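Plokby Bedrooms: dataset README

Plokby Bedrooms is a set of hand-held gripper demonstrations recorded in bedrooms that people sleep in. Most of the episodes are tidying: things come off beds, floors and cabinet tops and go into bins, boxes or drawers. No robot was present for any of it. A person held the gripper, squeezed the handle and did the chore, and the idea is that an arm will one day do the chore instead, with less complaining.

Maintained by Jamila Siddiqui at Fulotham. Mail about broken files goes to her. Mail about why the policy you trained keeps putting socks in the trash also goes to her, but she answers that kind slower.

What you get

The release covers 12 homes. Each home folder holds its episodes, a calibration file and a notes file. The notes files were typed by whoever did the recording, at whatever hour they finished, and the quality varies accordingly. Home 07 has a full page on curtain positions. Home 09 says "fine".

An episode contains:

video.mp4, wrist view, one per gripper
pose.csv, gripper position and rotation over time
width.csv, finger opening over time
task.txt, one line in plain English
flags.txt, may be empty, often shouldn't be

Two-handed episodes have left and right versions of everything. Left and right mean the operator's left and right. We had it the other way in the first upload, and if you downloaded in March, please delete that copy and don't tell us what you built with it.

How the demonstrations were made

Operators got a 52 minute training session, most of which was learning to move at a speed a motor could copy. People are fast and sloppy with trash. They toss. Tossing is banned in this dataset, and so is kicking the bin closer, which came up more than we expected. An object has to be carried over the opening and let go there.

The other rule was to leave the room alone. Early on, operators cleaned up before recording the cleaning up, out of politeness to the homeowner, and we ended up with a batch of spotless rooms containing one carefully placed wrapper. Those episodes are in the folder called staged and are good for checking that your data loader runs.
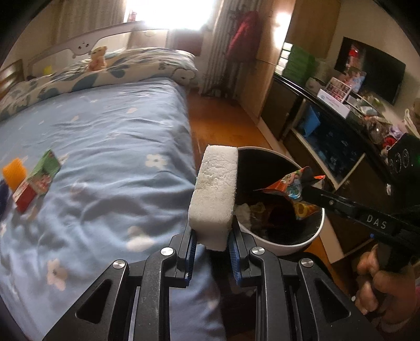 Bins deserve their own paragraph because they cause most of the support mail. The bins were not emptied between episodes. A model that decides success by looking for "new thing in bin" will have to cope with old things in bin, some of them the same color as the new thing. We label the release moment from width.csv and leave the video out of it. Soft packaging is the worst case: it catches on the rim, or it hangs on a fingertip after the fingers have opened. When that happened and the operator noticed, the flag is sticky_release. When the operator didn't notice, there is no flag, and you will find it yourself at the least convenient time.

In two-handed episodes one gripper is often in the other one's view. Do not mask it out. We tried that for a few weeks and the resulting policy had no opinion at all about where its other arm was, which the arms settled between themselves.

Light objects are a separate nuisance. Foam, tissue and empty packets give almost no difference in finger width between a firm grip and a hopeful one. If you need grip force, this is the wrong dataset. The handles have no force sensor, and squeezing harder only makes the operator tired.

Known problems

Windows. Daytime rooms have at least one window burned out to plain white, and pose tracking drifts when the gripper is pointed straight at it. Affected stretches are flagged drift.

Shiny furniture. Televisions and glass cabinet doors reflect things. A detector run over Home 04 found nearly twice the lamps the room owns.

Hands. Operators' hands and sleeves turn up in two-handed episodes. We check for faces and remove any episode that has one, mirrors included. Hands stay.

Clocks. The left and right recordings in Home 11 are offset by 2 frames. There is a script, fix_home11.py. It is ugly and it works. Run it once. Running it again shifts everything a second time, and it will not warn you.

Converting

Run convert.py with a home folder and an output folder. It writes the Voltomer layout by default. Pass --bandara for the older Bandara layout, which drops flags.txt entirely, so filter before you convert.

Splits

Hold out whole homes. Splitting by episode puts the same bedspread in train and test and gives you a wonderful number. We published such a number internally once and it is still on a slide somewhere.

Use

Research use only. Please don't try to work out whose bedroom is whose. If you find a mailing label or a family photo that we should have blurred, send the home number and episode number and it comes out in the next release.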